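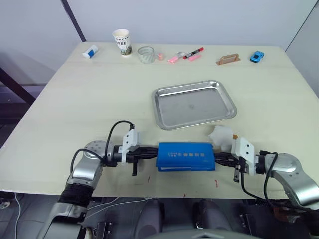

Two Arms, One Tray: our semester project report

17th November

I'll start with the bit our supervisor will want to know: yes, it works, mostly, and no, we didn't get as far as the plan said we would. Our group took on the Sostbridge brief, which asks for a two-armed robot that can tidy small everyday things off a table. I was on data and training, so most of this report is about that side. The mechanical write-up is in the other half of the folder (sorry in advance about the cable diagrams).

Why two arms? Because one of our early ideas was sorting with a single arm, and it was fine for pens and hopeless for anything wide. Boxes were the worst. A flat box with a lid needs holding from both ends, and if you only push from one side it just skates away across the table. So the box lift became our main task, and I'm really glad it did, even though it ate most of the semester!

The way we taught it was by demonstration. One of us drives the arms, the robot records what its head camera sees plus the joint positions, and then we train on the lot. We collected 304 demonstrations of the box lift. I threw out 39 of them, mainly ones where the driver (often me) came in crooked and had to back off and try again. I was a bit precious about this at first and wanted to keep everything, but the first model we trained had learned my dithering perfectly. It would come down beside the box, stop, have a little think, and go back up. Once the messy ones were gone it behaved a lot better.

The pads on the fingers were the other big win. Bare fingers slid on the smooth box, so we put black grippy pads on and the squeeze force could come right down. Before that we'd been crushing corners, and we went through more boxes than I'd like to admit in the budget section.

We kept clutter on the table on purpose. A paper coffee cup, a clear cup, a marker, a pink highlighter, a little blue toy car and so on, all lined up along the back, with the steel tray in front of them. The idea, which came from the Ghasemi notes we were given in week 2, was that the model should learn to ignore whatever isn't part of the job. I shuffled the row every so often between batches. Shiny tray, pale table and overhead lights turned out to be a rotten combination for the camera, by the way, so if you're doing this next year, have a play with the lighting before you record anything.

For testing we ran the lift 20 times with the box in different starting spots. It got 16 of those. The misses were nearly all the same thing, with the right arm arriving a touch before the left and nudging the box out of line. We think that's a timing problem in how we replay the actions from Trurno, our control program, and we didn't have time to chase it properly.

What's left: fix the timing, then try the same model with a box of a different colour. Collel have said we can keep the bench until December, so I'm planning to do at least the timing part after exams. The recordings and my training notes are on the shared drive under the project name.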